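International Study Office: Course Handouts

Posted in July by Hayley Mottram

Print this page | E-mail this page

Handout 3: Credit transfer and the learning agreement

These notes go with the third session of Preparing for a Semester Abroad. Read them before you meet with your adviser. The session itself will be mostly worked cases, so the rules are set out below and will not be repeated in full.

1. What a learning agreement does

A learning agreement is a list of the courses you plan to take at the host school, matched to what each one will count for at home. Three parties sign it: you, your home department and the host school. Until all of them have signed, no credit is promised. An e-mail from a professor saying a course "should be fine" does not count as a signature.

The agreement has two columns. The left column holds the host courses, with the host course code, title and credit value. The right column holds the home requirement each one replaces. The two sides do not have to match line by line. Two small host courses can stand in for one large home course if the content covers it.

2. How credits convert

Different schools count credit in different ways. Some count contact hours, others count total student work including reading and exams. Always convert through the table in your department's guide. Do not convert by comparing the number of weeks.

Worked case. Rangi Kingi plans a semester at Malov. He picks four courses. Three convert cleanly. The fourth is a lab course that carries fewer credits at Malov than its match at home, which leaves him short. His options are to add a seminar, to take a reading course by mail with his home department, or to make up the gap the next year. He adds the seminar, and the agreement is changed before the host school's add deadline.

Note that a full load at the host school may be less than a full load at home. Students on aid should check this first, as aid rules go by the home definition.

3. Grades

Most departments bring host courses in as pass or no credit. A few convert grades. Where grades are converted, the host transcript is the only source used. A score of 50 out of 100 is a pass at some schools and a fail at others, so the raw number means little without the school's own scale printed beside it. Ask the host registrar to include the scale with your transcript.

Grades that come in late are held as "in progress" on your home record. They do not affect your average until they are posted.

4. Changing the agreement after arrival

Around half of students change at least one course. Courses get canceled, or two of them meet at the same hour. The steps are:

- Find a replacement course and get its syllabus.
- Fill in the change section on the second page of the agreement.
- Send both to your home adviser before you drop the first course.
- Keep the reply.

If the syllabus is in another language, send it with a short summary in English. You can write the summary yourself.

Noeline Ngata handles changes for the sciences and Vaughan Tawhiri for everyone else. Both answer within the working week during term. Put your student number in the subject line.

5. Papers to bring home

Keep the syllabus, the reading list and all graded work for each course. Departments may ask for these when they review a course that has not been approved before. Ask for an official transcript before you leave the host town and have it sent to Hidwood Hall, Room 1556. A copy you carry yourself in an opened envelope will be treated as unofficial. 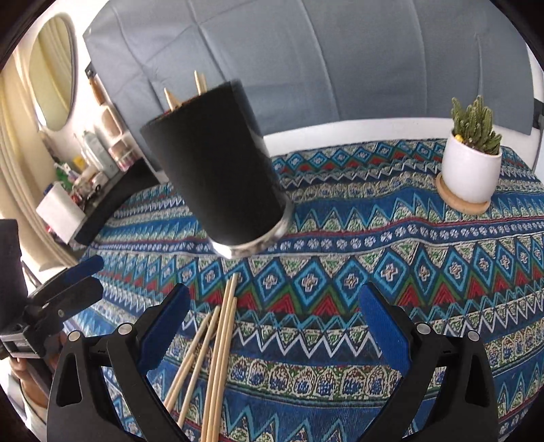

Dark container with wooden sticks, above a patterned tablecloth.

6. For the next session

Read the Doolan case in the course packet and come ready to fill in a blank agreement for it. The case student has a major, a minor and one language requirement left. Decide which of the three should be met abroad and which should wait. Bring a pencil, as the form takes several tries.

Questions on this handout go to Ebony Pearce in the main office.

Print this page | E-mail this page

Related items
Handout 1: Choosing a host school
Handout 2: Deadlines and application forms
Handout 4: Housing and insurance abroad
The Briltik travel grant: who can apply
Returning students: getting your transcript posted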